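Sodalness
17/02/2020

Thread: two weeks with the Hirska wrist kit, the add-on gripper and camera set sold by Owino. We have one on trial at our Clelusham workshop. Notes for anyone weighing up the purchase.

1/ What you get: a parallel gripper with two fingers, a wrist camera, a mounting plate, one cable loom and a licence for the control software. The arm is not included. Check your flange pattern before you order - ours needed an adapter.

2/ Setup took 11 minutes from opening the box to first jog, not counting the adapter. The printed guide skips the cable strain relief. Fit it anyway.

3/ Our test job is cabinet work: approach a panel edge, find the hardware, stop short of contact. Pale faces against dark wood grain, a small metal fitting along the seam. Plain matte surfaces give the software very little to work with, so edges matter a lot.
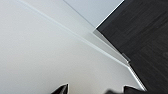 Does the kit need its own computer?
Any recent desktop with a spare USB 3 port will run it, though Owino asks for a wired connection to the arm controller.

4/ Frame rate is fixed at 30 per second. Fine for slow approaches. Focus is also fixed, and fine detail goes soft close in. I would pay extra for a manual focus ring.

5/ The fingertips come off with 2 screws each. Colour choice is black or black. Spares are sold in packs of 6, and the catalogue lists a softer tip that we have not tried.

6/ Calibration is a guided routine with a printed target. It holds between power cycles. It does not hold if you loosen the mounting plate, and the software gives no warning when that happens.

7/ Logging is good. Every move is stored with its camera frames, and you can export the lot to plain files. File names are long and sort badly.

8/ Service: one ticket raised, about the loom connector. Reply came the next morning with a wiring diagram. The diagram was for the older loom. Second reply had the right one.

9/ The trial unit goes back in June unless we buy it. Still to test: narrow drawer fronts, gloss finishes, and the centre hinge on tall doors. Will add to this thread when those are done.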